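## Lonuleck two-arm table cell

Rullance supplies the Lonuleck cell ready for mounting, with both arms tested at our workshop before packing. The customer needs only a level floor and one free wall socket.

**Order no.:** 1,768
**Spare cable set:** 151
**Service:** every 3 months, by Remo Bellini or your own technician

Before service, switch off the power and let the arms rest on the table. Clean the rail grooves with a dry brush – no oil, please. Then check the base bolts and replace any worn cable clip.

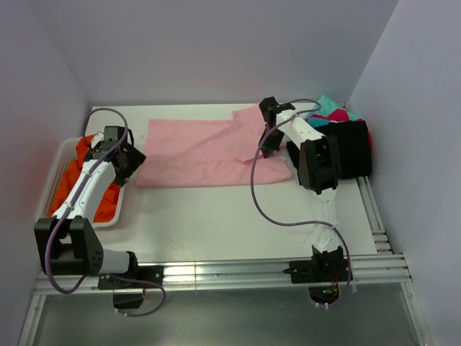

Cable care decides how long an arm works without a fault. Leave the cable enough length for the full reach of the gripper, as with the purple one that goes in a wide loop over the table to the right base. Fix it again with the small white clips only.

Questions about parts: ask for Katia Sartori.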